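Does a Robot Really "See"?

People who sell robots like to say that their robots can see. Some even say their robots understand. Those are big words, and before you believe them, it helps to know what the software inside is doing.

Start with a camera. A camera makes a picture out of tiny squares called pixels. To you, a picture of a red cable is a picture of a red cable. To a computer, it is a very long list of numbers. Nothing on the list says "cable." Nothing on it says "careful, don't yank."

A program called Piltesis has the job of making sense of that list. It looks for places where the numbers change quickly, such as where something black ends and something white begins. Then it makes a guess: cable, cable, table, no idea. Each guess gets a score out of 100. A score of 98 sounds great, but the program gave itself that score. Would you let a kid grade his own spelling test?

Cables are a mean test for any program. They bend, they cross, and they hide behind each other. When a black cable passes over another black cable, which one is on top? You can usually work it out by tilting your head. A program has to be told that tilting is even worth trying.
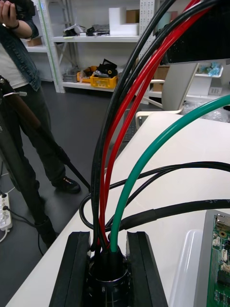

Gristusham, a company that writes planning software, sees things differently. Its view is that a robot doesn't need to know what a cable is, any more than your bike needs to know what a road is, and that if the gripper closes in the right spot, the job is done.

Fair enough. But your bike has you on it, and you know what a road is. Planning software picks a path for the arm, step by step, using whatever the seeing software told it. If the first guess is wrong, the plan can be perfect and the fingers will still close on the wrong thing – or on air.

There's one more piece, called control. Control software checks where the arm is and nudges it toward where it should be. The one named Gallusska does this 400 times a second. That is fast. Fast isn't the same as smart, though, and a fast mistake is still a mistake.

So the next time you watch a video of a robot doing something amazing, ask a few rude questions. How many tries did it take? If it worked 2 times out of 20, did they show you the other 18? Did anybody move the cables first to make it easier? What happens if you turn off a lamp?

Good engineers ask these things too, and they write down the answers even when the answers are embarrassing.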